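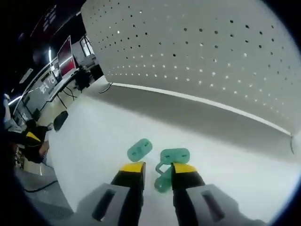

The practicum in robot manipulation at Cakska Institute asks its students to teach a machine by doing the work themselves. Over one term, 21 undergraduates record short manual tasks with hand-held grippers, review what they have recorded, and use the accepted recordings to train a control program for a robot arm. The main task this term is the hanging and removal of small parts on a white pegboard. The parts are mint-green plastic tabs with small holes through them, light enough to slide on the smooth tabletop when a yellow fingertip touches them at the wrong angle. Sơn Nghiêm, who coordinates the practicum, and Prasert Prasertsri, a third-year student serving as a section leader, spoke with the department newsletter in March about the course and the changes made to it this year.

Nghiêm joined the institute after several years in industrial automation and took over the practicum from its founding instructor. The original course was built around a fixed arm and a programming pendant. Students wrote out each motion in coordinates and adjusted the numbers until the arm completed its cycle.

"That is still a useful skill, and we still teach it in the introductory course," Nghiêm said. "But the students were spending the whole term on one motion. They learned a great deal about that motion and very little about why a task is difficult. When you hold the gripper in your own hand, you discover the difficulty in the first minute."

Students are enrolled in sections and work in pairs at the board. One partner carries out the task while the other keeps the log sheet, and they change places at the end of each set. Where a task calls for two grippers, both partners take part and the log is completed afterward from the recordings. Each student must complete 96 accepted demonstrations before the modeling unit begins.

Prasertsri, who took the practicum last year before returning as a section leader, described that requirement as the part of the course most often misunderstood by new students.

"People hear the number and think it will take an afternoon," Prasertsri said. "Then they get their first set back from review and find that most of it was not accepted. They moved too fast, or they pushed the part into place with the side of the finger, or they stopped halfway and started over. A person watching would say the task was done. The recording is no good for training."

Review is carried out by the students of another section, using a written standard kept in the laboratory. A demonstration is accepted when the part is picked up between the fingertips, carried without being set down, placed on its hook, and released cleanly. Each reviewer gives a decision and one sentence of explanation. Disagreements are brought to the section leader, whose decision is entered in the log.

According to Nghiêm, the written standard has been revised five times since the practicum began, in every case at the request of students. The most recent revision concerned parts joined by a flexible strip. Earlier versions had assumed that each part could be handled by itself, and reviewers could not agree on what to do when lifting one tab dragged its neighbor along.

"Two of my reviewers had written opposite decisions on the same recording, and both of them had followed the document correctly," Nghiêm said. "So the document was wrong. The students drafted the new paragraph, and I corrected the grammar."

The joined parts have since become a regular exercise. Prasertsri said that they are harder than they look, as the strip bends when one end is lifted and the other end swings toward the board a moment later. Students are advised to let the part hang still before bringing it to the hook, and to approach the hook level. 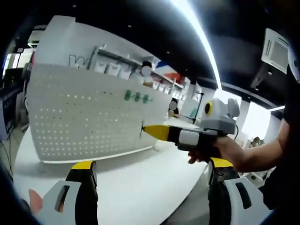

Is previous experience with robots required for the practicum?

"Previous experience is not required," Nghiêm said. "Students need the introductory programming course and the laboratory safety session, and they need to be able to attend both weekly meetings. We have had students from mechanical engineering, from design, and from physical therapy. They all start with the same first exercise."

The mixture of departments was a deliberate change. In earlier years the practicum was open only to students in the automation major. It is now listed jointly, with support from a teaching grant administered through the Iltness Fund, which also pays the section leaders for their hours.

Prasertsri believes the wider enrollment has improved the quality of the recordings. "The physical therapy students pay attention to the wrist," Prasertsri said. "They noticed that we were all turning the whole arm when we only needed to turn the hand. Once they pointed it out, our section changed how it stood at the board, and review went much better after that."

The modeling unit occupies the last third of the term. Each section trains a program on its own accepted recordings and then on the combined recordings of all sections, and compares the two on the robot arm in Fulten Hall. To complete the unit, a section must submit a report that lists every failed attempt and assigns a probable cause to it. A section is not graded on its success rate.

"Last year one section reached 95 percent on the single tabs and was very pleased," Nghiêm said. "Then we moved the board a little to one side, and the arm missed nearly everything. Their report on that was the best one I received. They had recorded every demonstration from the same place, and they worked that out for themselves from the logs."

As a result, sections are now required to vary the position of the board and the starting position of the parts, and to note both on the log sheet. Prasertsri acknowledged that the additional record keeping is not popular. The log sheets are on paper, and entering them into the shared file takes up much of the second weekly meeting.

The practicum will be offered again next year, with one additional section if laboratory space allows. Students who complete it may apply for the Jireš Project, a two-term sequence in which small teams design a handling task of their own and prepare the recordings, the written standard, and the final report. Prasertsri has applied and hopes to work on tasks involving cloth. Registration forms are available from the department office, and questions about prerequisites should be addressed to the practicum coordinator.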